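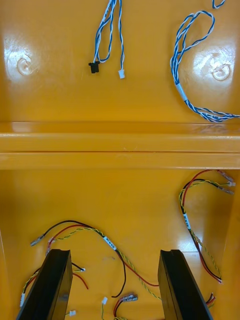

**Bailment for work** is the delivery of movable goods by one party (the bailor) to another (the bailee) so that the bailee can repair, sort, or assemble them. Ownership stays with the bailor and possession passes to the bailee. A container and what is in it are usually treated as one delivery, so a yellow plastic bin with cables lying on its floor goes over as a single lot unless the receipt lists them apart. A bailment differs from a sale, in which title passes, and from a lease of space, in which the owner of the goods keeps control of them.

## Duty of care

A paid bailee must take the care that a sensible person in the same trade would take. If goods come back damaged, the bailor has to prove only delivery and the damage. The bailee must then show that it was not at fault. Contract terms may limit the amount owed but often can't excuse gross neglect.

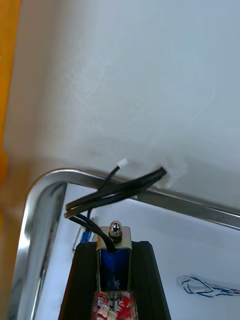 STALTETTI, August. The district court ruled in *Kitis Supply v. Ajayi Assembly* that a bailee who moves goods to another building without notice bears the risk of loss during the move. The claim covered 17 crates of parts. The ruling relied on section 521 of the Irier Commercial Code, which requires written notice 5 days before any change of storage place.
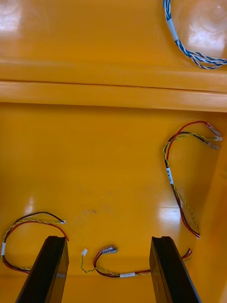

## Lien of the bailee

A bailee who has added labor or material may keep the goods until the agreed price is paid. The lien depends on possession and ends when the goods are given back willingly. Under the Irier code it doesn't cover older debts between the same parties.
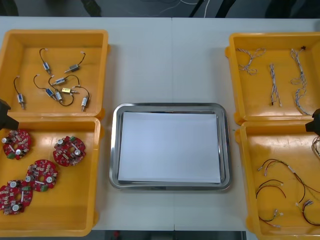
**Does a bailment for work need a written contract?**

Delivery and acceptance are enough to create one, although limits on liability must be in writing and signed by the bailor.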